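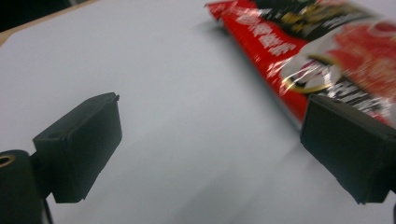

Progress report, Gripper Station 2, Drotau workshop
Prepared for Gerkmont, project Skunitz, period ending May

Work in this period went mostly into keeping Station 2 in steady use and fixing the finger alignment fault listed in the last report. The station is the one used for the packing task, in which a snack package is picked up from the table and put into a plastic container. Both gripper fingers were removed, cleaned and refitted, and the pads were set again at the same time. With the jaws open, the pads now stand well apart with bare table between them, so a package as large as the red one can be approached from above one finger without moving the other out of line first. The brass-colored ring at the base of the left finger was checked for play and left as it was.

The fault itself was simple. The right pad had worked its way round on its mounting by a small amount each day, and the operators had been making up for it by turning the wrist. This did not stop the work, but it made closing on thin wrappers less reliable, and it put extra load on one side of the mechanism. We replaced the screws, added thread locker, and made a flat setting block that the two pads are closed against before tightening. Setting a pair of fingers used to take most of a morning. It can now be done between runs.

We also changed the check that is done before each run. The old sheet asked for a visual check only. The new one asks the operator to close the fingers on the setting block, look for light between pad and block, then open fully and confirm that the cable moves freely over the whole travel. The sheet was tried for two weeks before it replaced the old one. 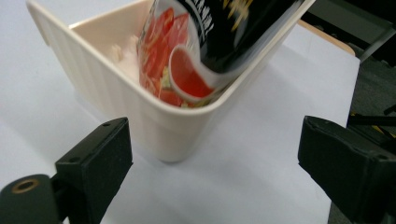
The setting block has since been copied for the Srour site, where the same fingers are in use. Their unit showed the same drift, though less of it. They have been sent the new check sheet as well, and will report back once they have completed a full service interval with it.

The service interval is now fixed at 2,000 cycles. Before this period there was no set figure, and fingers were looked at when somebody noticed a problem. At each service the screws are checked with a torque driver, the pads are wiped down and examined for lifting at the edges, and the opening width is measured and written in the station log. Three services have been carried out so far. The opening width stayed within limits at all of them. One pad was changed at the last service for wear along its lower edge.

The table covering was renewed once. The white surface marks easily and the old one had begun to lift at a corner, where the fingers could catch it on a low approach. The new covering is pulled tighter and taped on the underside.

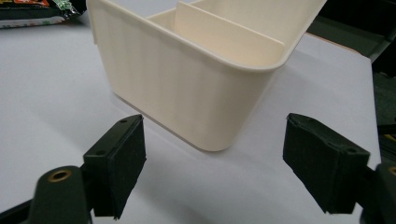
Station 2: open gripper fingers in front of the divided container.

Two items remain open. The first is the friction padding. Its edges fray before the face wears out, and we would like to test a padding with a sealed edge. Samples have been requested from the supplier but had not arrived when this report was written. The second is spare parts. We hold one complete pair of fingers at Drotau and none at Srour, so a broken finger at Srour would mean a stop of several days. We ask that a second spare pair be approved from the existing maintenance line. No change to the total budget is needed.

Spending on the station is slightly under plan, with the difference coming from the padding order that has not yet been placed. Work in the next period will cover the padding test, if the samples arrive, and the first full service at Srour.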